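Filed under: Cannabis Retail / Labeling and Testing
Search working papers Go
7 min read

4. What the potency number tells a buyer

The claim we set out to check is often repeated at trade meetings: buyers of legal flower choose by the THC percentage on the jar, they are right to do so, and the market therefore rewards growers who raise it. We accept the first part with some reservations. The second part we could not support, and the third depends on it more than its backers admit.

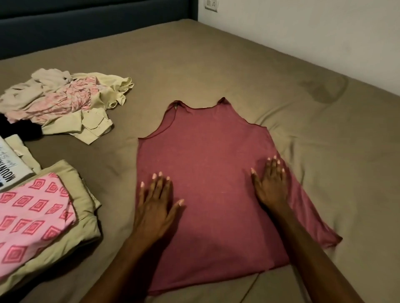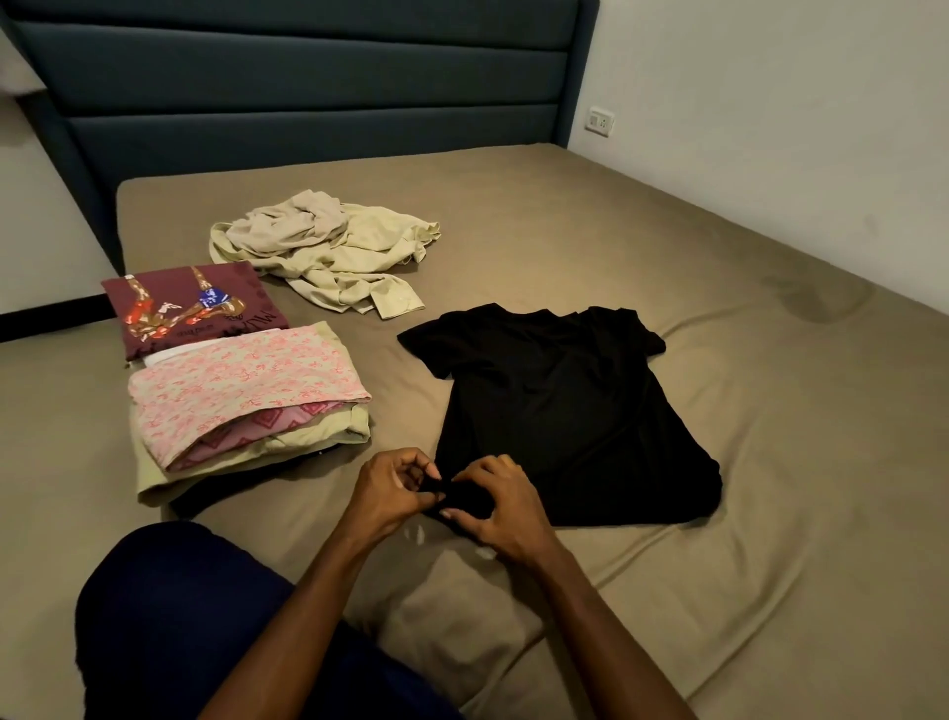
Figure 3. Clothing on a bed with a fitted sheet.

4.1 The two label sets

Our main source is a set of labels copied by hand in 24 stores during October. Hằng Tiêu and Bình Giáp did the copying, working from separate lists of stores, and then swapped lists to check each other's entries. A label was kept if it showed a total THC figure, a test date and the name of the testing lab. Labels with a range in place of a single figure were dropped. This hurts us a little, as smaller growers seem more likely to print a range, and we have no good way to correct for it.

Two labs, Allbridge and Ondow, account for most of the labels we kept. Flower tested by Ondow carried higher figures on the whole. It would be easy to stop there and accuse one lab of generous testing, and at least one earlier draft of this paper came close. The trouble is that growers pick their labs. A grower with strong flower may prefer Ondow for its faster turnaround, or for its price, or because a friend uses it. The gap between labs is what we would expect if Ondow were inflating its results. It is also what we would expect if Ondow simply had different customers.

The only fair test is to send the same flower to both. We managed this for 14 lots, split from sealed jars by Ánh Thái and sent under plain codes. The gap got smaller but did not go away. Fourteen lots is a thin base for any strong statement, and we ask readers not to quote this result without the number attached to it.

4.2 What buyers said

Titilayo Shehu ran the buyer survey through Umby, the ordering app used by several of the stores. Just over 1,000 people opened the survey. Far fewer finished it, and those who finished were heavier users than the people who quit partway. Of the reasons offered for choosing a product, THC percentage was picked most often, followed by price and then smell.

We don't put much weight on this ranking. Umby sorts its flower menu by THC percentage unless the user changes the setting. A person who has just scrolled through a list in that order, and is then asked what matters, has been given a hint. The survey also offered "THC percentage" as the first answer on the screen. The order should have been shuffled, and we missed it.

A second question was more useful. Buyers were asked to recall the percentage on the last jar they had bought, and we compared the answer with the order record where they let us. Roughly 130 answers could be matched. Many were off by several points, and the misses leaned high. If the number drives the choice, it does not stay in memory for long afterward. One could reply that people forget prices too, and still care about them at the counter. We think that reply is fair, and it is one reason we do not claim that the number is ignored.

4.3 Does a higher number bring people back?

Repeat orders are the best evidence we have, and they are weak. Within the same brand and price band, jars with higher printed figures were not reordered more often than the rest. The Tô line of flower, which prints some of the lowest figures in our set, did rather well on this measure. Tô also runs a steady discount for returning customers, so we would not build an argument on it.

Liên Phùng has pointed out that stock turns over quickly, and that many buyers who wanted the same jar again could not have found it. We checked for this using store menus and could follow only part of the stock.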